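Chapter 7
Noise, Attention and the Shared Workplace

Learning objectives

After studying this chapter, you should be able to:
explain why speech is more disruptive to office work than steady background sound;
distinguish between sound level and speech privacy;
outline the main methods used to control noise in a shared workplace;
interpret the results of a basic staff survey on noise.

Key terms: absorption, masking, reverberation, speech privacy, zoning

7.1 Introduction

In February, the insurance firm Desmet moved its claims staff out of a building of small enclosed rooms and into a single open floor. Managers expected that colleagues would find it easier to ask one another for help. Within a few months, the firm had received a steady stream of complaints. Few of them concerned machinery, traffic or the ventilation system. Most concerned other people's conversations, and in particular telephone calls that could be followed word for word from several desks away.

The case is typical of the problems examined in this chapter. A shared workplace is seldom loud enough to damage hearing, and the exposure limits discussed in Chapter 2 will rarely apply. The difficulty lies in the effect of sound on attention. Speech carries meaning, and a listener cannot easily choose to ignore it. Tasks that depend on holding words or figures in memory, such as proofreading and mental arithmetic, are especially open to disturbance.

7.2 The open-plan office

The open plan became common in the second half of the twentieth century, when employers sought to use floor space more flexibly and to reduce the cost of internal walls. Its acoustic behaviour differs from that of the enclosed office in one main respect: there are few barriers between the person speaking and those who would prefer not to listen. Sound travels directly across the floor and is also reflected from hard surfaces, including desks, glass and untreated ceilings.
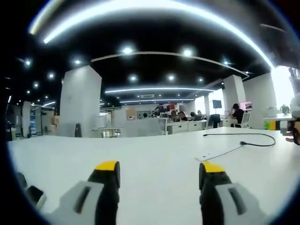 Remedios Sebastian puts the matter differently, arguing that the layout of an office is blamed too readily and that most complaints can be traced to unclear rules on where calls may be taken. On this view, a firm should settle its rules of conduct before it spends money on screens and panels. The argument has merit, although rules are difficult to enforce where staff have nowhere else to go to speak in private.

The two positions can be tested against evidence from the Wevach survey, which is used throughout this chapter. Questionnaires were sent to 2673 office employees and 1111 were returned. Respondents were asked to rate their satisfaction with lighting, temperature, air quality and noise, and to state whether a quiet room was available to them. Students should note the response rate and consider how it might colour the findings.

Section 7.3 introduces the measurement of sound in occupied rooms. Section 7.4 deals with absorption, masking and zoning, and applies each to the floor plan of the Desmet office. The review questions at the end of the chapter require a calculator and a copy of the table of absorption values in the appendix.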